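November 24, 2020

**Block sets collected again in Lund before the holidays**

The toy exchange Folora has opened its winter collection of used building blocks in Lund. Families, schools and day care centers can leave their blocks at the shop on weekdays, and the sorted sets will be given out in the second week of December.

Last winter the exchange received 1,037 blocks in all sizes. Most of them were painted, and many had lost their original box. This year the blocks are first sorted by color and length, and after that they are packed into new sets of 33 pieces.

"The long rectangular ones are always most wanted, in red and in green," says Irja Manninen, who leads the sorting. "Children use them for roofs and bridges, so a set without them feels not complete." 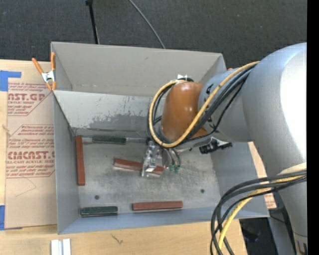 Can blocks with worn paint be left also? Small scratches and faded color are fine, but blocks with cracks or loose splinters should stay at home.

So far, 19 day care centers have asked for a set. Each center can receive 2 sets at most, and private families can sign up for one if there are blocks left – the list for them opens on the first day of December.

Dilwyn Landeg, who repaints the blocks with the most wear, asks people to remove stickers and tape before they come. He also hopes to get more green blocks, as the red ones were in clear majority last winter.

Blocks should be brought in a closed bag or a box with the name of the giver on it. Wheels, figures and train tracks are not accepted in this collection. They are welcome again in spring.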